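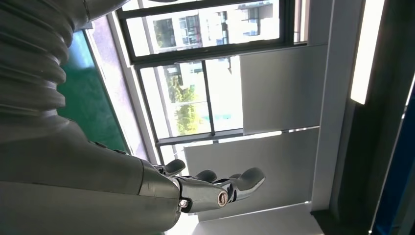

Checking whether a robot hand is ready for household chores

This page describes the acceptance check we use at Rindesine before a multi-fingered hand is tried on laundry, dishes or light bench work. It takes one afternoon and needs no special instruments. Rekha Tomar wrote the first version; the present one is dated 31 July 2025.

Before you start

Clear the arm's full reach. Confirm that the emergency stop cuts power to both arm and hand. Load the wrist calibration file and check its serial number against the hand.

1. Open and close with no load

Start palm up, fingers open. Run 453 slow cycles and log motor current for each finger. A finger that draws more current toward the end of the run goes back to the bench. Do not correct this in software.

2. Rigid objects

Use a mug, a dinner plate and a capped bottle with a gross weight of 965 g. Grasp each one, lift it, rotate the wrist a quarter turn and set it down. The mug is the easy case. The plate usually fails at the set-down, when the fingers release unevenly and the rim drops.

3. Soft objects

Put a dish towel flat on the table and ask for a pick by one corner. Repeat 26 times, moving the towel between attempts. Count a pick only if a single layer is held. Two layers is a failure, even though it looks fine on video.

4. Changing light

Repeat step 3 next to a window, with the overhead lights on and then off. Camera-guided grasps that pass in the lab at Irnham have failed in ordinary kitchens for this reason – glare moves the estimated corner by a finger's width.

Reading the results

Steps 1 and 2 are routine for current hands. Step 3 is where most stop. A hand that passes it can sort and carry laundry under supervision, but folding is a separate problem and this check says nothing about it. For shop-floor kitting of rigid parts, step 3 can be skipped.

Record failures by type: missed, slipped, dropped or double layer. Naveen Bajpai keeps the blank log sheets. Send completed ones to him with the current logs attached.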